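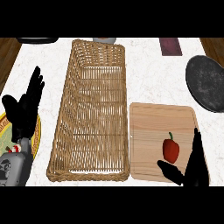

Pepper-to-basket task in the simulator, left hand up, right hand at the pepper, pepper still on the cutting board.

Kitchen bench tips from the Undcombe robotics club

These are the notes we keep for students starting on the kitchen task. Conall Brophy wrote the first set in June and the rest of us have added to it. Most of it is about setting up the counter, which takes more of your evening than the driving does.

Start with one object and one place to put it. A bell pepper and a long basket are enough for the first week. Leave the plates where they are and work around them.

Put the basket lengthwise between the two hands. If it sits crosswise, the far end is hard to reach and the arms get in each other's way.

Stand the pepper upright, stem up, on the lower right part of the board. Ching-wen Ho tried it lying down and it rolled in half her runs. In the simulator you can turn up the friction, but then the same program drops it on the real counter, so don't.

Close the fingers on the body of the pepper and leave the stem alone. Come in low from the side, stop with the pepper between thumb and finger, then close slowly. Our setting is 300 milliseconds for the close. Faster than that tips it over.

Park the hand you aren't using. Left hand up and off to the left of the basket works for a right-hand pick. Write the parked position into the start file, or the next person will spend ten minutes looking for it.

Lift clear of the rim before you move across. A woven basket has a thicker edge than you think, and the fingertips hang lower than the palm – check the fingertips.

Save every run, good or bad. We have 2258 on the club drive, and the bad ones got more use when Tiburcio Salinas was fixing the release step.

Name the files with your initials first and the task second. Don't use spaces.

For the real counter:
Wipe the board between groups.
Use a firm pepper. Soft ones split when the hand closes.
Tape the basket down on the underside with two short strips.
Keep sleeves and hair out of reach of the arms, and have one person at the stop button the whole time.

So-ying Wei has the spare start files if yours gets overwritten. Ask before you change the table height in the shared copy.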